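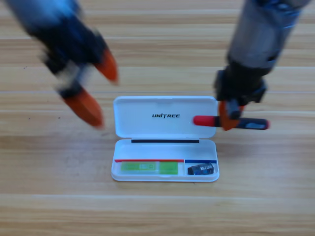 Recording the two-arm case task

Hevell Robotics Club, bench guide for new operators
Written by Cledwyn Bowen and Nokuthula Pillay, last revised January 2023

This guide covers one task on the two-arm bench: putting small items into the white case, driving both arms by hand. It assumes you have done the safety sign-off and can already start the arms and bring them to the rest pose. If you haven't, do that first with Shanti Upadhyay.

We use the recordings to train the policy we enter at the Arruda student meet in July. The rules there allow up to 25 tries per team, scored on how many items end up in the right compartment with the lid still open. A full training set for us is 400 clean episodes. Last year's set had 647, but a lot of them had to be thrown out because the case had drifted across the table.

Before you start

You need two people, one driving and one resetting the table and keeping the log. Swap when the driver gets tired. Tired drivers make jerky recordings.

Check the orange fingertips on both grippers. They slip on over the metal and work loose. Push each one on firmly and look for splits near the tip. Spares are in the drawer marked Granance, under the spare cables.

Wipe the table. Crumbs and eraser dust show up in the camera view and the policy does learn from them.

Setting the case

1. Put the case in the middle of the table with the open tray toward the camera side and the lid standing up at the back. The lettering on the lid should read the right way up from where you sit.

2. Line the long edge up with the seams in the tabletop. A small angle is fine and we vary it on purpose between blocks, but write the change in the log.

3. Check the colored lines along the back of the tray. Red goes with the large compartment on the left, blue with the small one on the right. If they are swapped, you have the case turned around.

4. Open the lid until it stays up without help. If it falls forward when you tap the table, open it further.

Picking up the items

Long items go in the large compartment and short ones in the small compartment. Start with markers. They are light, they roll less than you'd expect, and a dropped one does no harm.

5. Bring both arms down to just above the table and stop. Start the Trakov recorder now, while they are still.

6. Close each gripper on the barrel, well back from the cap. If you grip the cap it may come off when you lift, and then the episode has to be scrapped.

7. Lift slowly and turn the wrist until the marker is level. Hold both markers out to the sides of the case before you bring either one in.
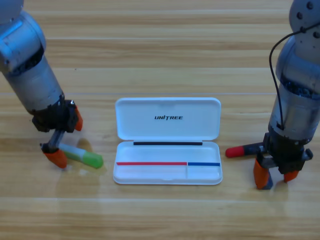

Markers held level on either side of the open case, with the tray still empty.

8. Bring in one arm at a time. The other arm waits. Two arms over the tray together is the most common way to bump the lid, and it also blocks the camera.

9. Lower the item until it touches the floor of the tray, then open the fingers. Don't drop it from the rim. It lands differently every time.

10. Back the gripper straight up before moving sideways. Once it is above the lid you can go faster.

11. Return both arms to rest, wait a moment and stop the recorder.

Harder items

When you have 5 clean episodes in a row with markers, move on to the mixed tray. Screwdrivers are heavier at one end and will tip in the grip if you hold them too far from the balance point. Find that point with your own fingers before you put one on the table.

Small blocky items should be gripped across the narrow side. Darnell Mercado's trick is to turn the gripper before coming down, so the fingers are already lined up when they reach the table. Put a small block down flat, even if it ends up at a slight angle in the compartment. We count that as clean.

Speed

New drivers go fast on the empty moves and creep through the placement. Some of that is fine. What causes trouble is a sharp swing right beside the case — the camera smears the moving arm and the fingertips can't be made out for several frames. Slow down when you are within a hand's width of the lid.

What to write in the log

Episode number, driver, items used, and one word: clean, bumped, dropped or scrapped. Add a note if the case moved. Viktória Gulyás goes through the log after each session and marks what goes into the training set, so please write so she can read it.

If something goes wrong

Item dropped outside the case: stop the recorder, log it as dropped, reset. Don't pick it up with the arm unless you are recording the recovery block.

Lid knocked shut: stop both arms first, then reach in. The stop button is on the driver's side.

Gripper won't open: leave the item where it is, cut power to that arm and get Darnell or Shanti.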